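How to set up a cup guessing game for a rainy Monday

If you have 7 minutes and a bit of table, you can have this going before the kids finish asking what there is to do. My friend Oranuch taught it to me years ago and we still play it most weeks, sometimes well past bedtime (my fault, usually!).

You'll need plastic cups in different colors, about the same size, and one little thing to hide. Stand the cups in a row, open end up, with the players sitting low enough that they can't peek in. Everyone shuts their eyes while you drop the little thing into one cup, as softly as you can manage, and then they take turns calling out a color. We give 2 guesses each, 4 for the very little ones, and whoever finds it gets to do the hiding next. In our row the pink cup has the small black piece in it, and the green and blue ones are empty.
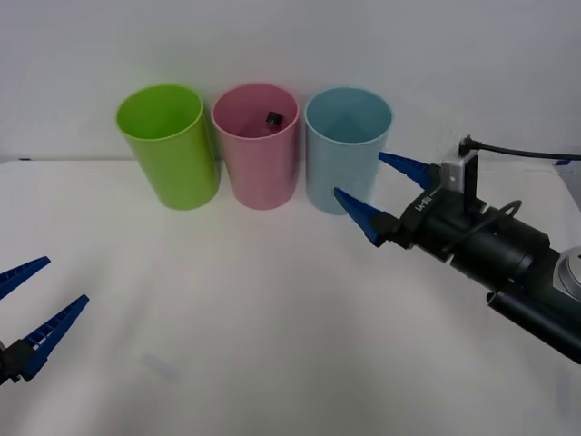

Henis Family Games Club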